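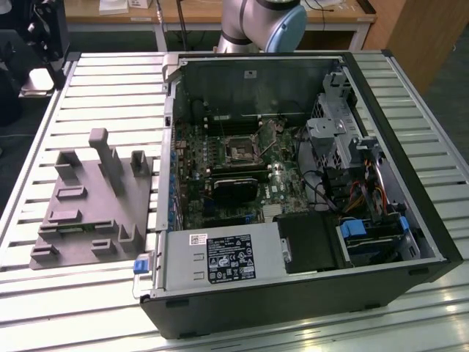 Buying a Used Desktop Without Getting Burned
Speaker notes, Siltmont Library, 9/10/19
Ladan Ghasemi

Running time: 30 minutes plus questions. Handout goes out at the end or people read it while I'm talking.

OPENING

Hello everybody, thanks for coming out. I'm Ladan, I buy old computers, and I love doing it. Pause, see who nods. Ask for a show of hands: who has bought a used car? Who has bought a used computer? (The second one is always smaller, and I think it should be the other way round!)

The used car comparison works well, so come back to it. With a car you look underneath, you ask how it was driven, you turn the key. Same thing tonight. A desktop is easier, if anything, because you can open it on the seller's kitchen table with one screwdriver.

Say early: desktops only. Laptops are a different talk and I get lost in it.

WHERE THE GOOD ONES COME FROM

Offices. That's my favorite source by a mile. An office buys a whole batch, the machines sit under desks writing letters, and then one April the whole batch gets replaced. Lots of them have hardly been pushed.

Tell the Clalden story. Office in Clalden was clearing out, I went for one machine and came home with 4, and my sister's kids are still doing homework on one of them. Keep it short. I went on too long about the parking last time.

Gaming machines: can be wonderful, can be tired. Ask what it was used for and then just listen. People who loved their machine will tell you everything, and that's a good sign all by itself.

Auction sites: fine, but read the words over and over. "Untested" means untested. "Powers on" means a light came on. Neither one means it starts up and runs.

WHAT TO ASK BEFORE YOU DRIVE OVER

Read these out slowly, people write them down.

Does it start up all the way to the desktop?
How much memory is in it, and is it in one stick or more?
Is the drive still in it? Offices often pull the drives, which is fair enough, but you'll need to budget for one.
Is the processor in it? Sounds silly. It isn't! Sellers split machines up for parts and then sell the rest as a "case and board," and it's easy to skim past that.
Has it lived with a smoker or a long-haired dog?

Arlo Zamora's machine is the one to mention under the dog question. He won't mind, he's coming tonight, he tells it better than I do. If he's in the room, let him have a minute.

OPENING IT UP

This is the fun part. Slow down here.

Power off at the wall, cable out, then lay the case down flat so the board faces up. Side panel off. Touch bare metal on the case before you touch anything else.

Use your nose first. Burnt smells stick around. Then look at the capacitors, the little cans standing up on the board. Tops should be flat. If any are domed or crusty, thank the seller politely and go home.

Look at the fans. Spin each one gently with a fingertip. It should coast a bit. If it grinds, a fan is cheap, so use it to talk the price down.

Look for missing screws. My own rule: 3 missing and I start asking who was in here before me. They may have a perfectly good answer.

THE PROCESSOR AND ITS SOCKET

Most people in the room will never take a processor out, and they don't need to. Say that clearly, there's always somebody who goes pale at this point.

But know what it's for. The processor does the thinking, it sits in a socket, and a cooler goes on top with a dab of thermal paste in between. Paste dries out over the years. If an older machine gets loud and slow after a while, fresh paste can make an astonishing difference, and it costs less than lunch. 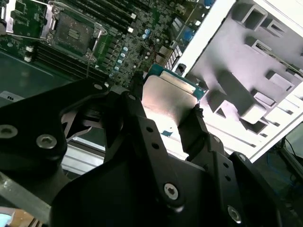 If you do handle one, hold it by the edges. Keep your fingers off the contacts on the underside. Line up the little marker on the chip with the one on the socket and let it drop in under its own weight. You never push down on the chip itself. If it doesn't want to sit, stop, lift it off, look again.

On a lot of boards the pins are in the socket, and they're as thin as hairs. Bent pins are the most common reason a nice board gets sold cheap. If you're buying a bare board, ask for a close, sharp look at the socket before you pay. Shine your phone flashlight across it from the side. A good socket looks like a tidy field of corn. A bad one has a spot where a cow lay down. (Got a laugh in Clalden. Leave it in.)

WHAT IT'S WORTH

Don't quote prices. They'll be wrong by spring, and somebody will hold me to them.

Do give the method: look at what the same model SOLD for, never what people are asking. Look at 13 sales if you can find that many, throw out the strange ones at the top and bottom, and go by the middle. Then take off the cost of anything missing.

Houshang Rashti asked last time whether to pay extra for a famous case. My answer is still no, unless you like looking at it, in which case of course you should!

THE TWO UPGRADES

Solid state drive first. Always. If they remember one thing tonight, let it be this. An old office machine with a new drive feels like a different computer.

Memory second. Check what kind the board takes before ordering, the model number off the front of the case plus the word "memory" in a search will usually get you there. Switch off, unplug, clips open, stick in, press evenly until the clips snap. It takes more force than you'd expect, and this is the one place where I'll tell you to push.

Skip the processor upgrade unless you enjoy it. I enjoy it. Most people would sooner have the afternoon back.

BEFORE YOU PUT YOUR LIFE ON IT

Wipe the drive and install the system fresh, even if the seller is lovely. Run it for an evening with the side on. Try every USB port, front and back, and the headphone jack, which gets forgotten until the first video call.

QUESTIONS

Likely ones: can I sell my old one (yes, wipe it first), will it run the tax software (check the box for the version), is dust dangerous (mostly it's just warm and ugly, use short bursts of canned air and hold the fan blades still).

If Mahnaz Sharifi asks about printers, send her to Esmaeil Esfahani. He knows printers. I do not.

Handouts are in the blue folder. Room has to be back in rows before we leave.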